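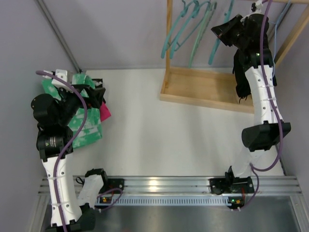 Ninoris Two-Arm Bench Cell
Safe setup and operating practice

Product code: NB-234
Supplied by: Henddale
Page reviewed: Mon 6 April

Overview

The Ninoris bench cell is a two-arm workstation for handling cloth and other soft goods. Both arms mount on one aluminum rail and share a single tabletop. It is sold to labs, training centers and small workshops that want to run garment tasks such as hanging, folding and sorting.

This page covers the rules we ask every site to follow. They apply from the day the cell is unpacked. Local law and your own site rules come first wherever they are stricter.

What's in the package

Two arms with grippers
Mounting rail with cable trough
Tabletop and side and back walls
Two emergency stop buttons
Control box and power supply
Printed rule card, one side for operators and one for supervisors

Garments, hangers and racks are not included.

Before first use

Carry out a written risk assessment with your own garments and fixtures in place. An assessment done with a bare table does not count, and neither does one copied from another site. Yolandi Potgieter in our support team will read a draft assessment on request and send back comments, but sign-off stays with you.

Bolt the rail to a bench that does not rock. Tighten the base mounts, mark each bolt head with paint, and check the marks weekly. If a mark has moved, stop and retighten before running.

Place one emergency stop at each end of the bench, within reach of a standing operator. Keep the floor clear for at least 19 inches in front of the rail.

Working area rules

Only one trained person gives commands at a time. A second person may watch from outside the marked line.

No hands over the tabletop while either arm is enabled. This includes straightening a sleeve or picking up a dropped hanger. Disable both arms first, then reach in.

Tie back long hair. No lanyards, scarves or loose cuffs.

Both arms can reach the middle of the table. Set the shared zone in the control software and leave it on — turning it off needs a supervisor code and is written to the log.

New programs run at reduced speed until they have finished 2 full cycles with an operator at the stop button.

Cables

Tie the cables to the arm links and leave enough slack at the wrist and elbow for full travel. Move each joint through its range by hand with the power off and watch for pulling or pinching. Trim tie ends flush, as a sharp end will catch knitwear. Replace any cable with a cut or flattened jacket. Tape is not a repair.

Garments and racks

Remove pins, tags and anything loose in the pockets. Long straps and drawstrings should be tied up or left out of the job. Racks must be fixed down or heavy enough not to shift when a hanger is pulled sideways. Check hangers for cracks at the hook at the start of each shift.

Inspection

Daily: emergency stops, indicator lights, jaws, cable ties.
Weekly: bolt marks, rail, walls.
Every 1,000 operating hours: full joint check by a trained technician. Record the results and keep them with the cell.

Training

Operator training takes one day and is given at our Urkby site or at yours. Jinfeng Zou teaches the operator course and Halfdan Mogensen the technician course. The next technician course with open places is in February.

Related items

Spare jaw set
Cable tie and sleeve kit
Mkhize floor marking kit
Replacement rule card, pack of 2

Questions about this page go to Uzma Minhas, product safety, Henddale. Please have the serial number from the control box ready.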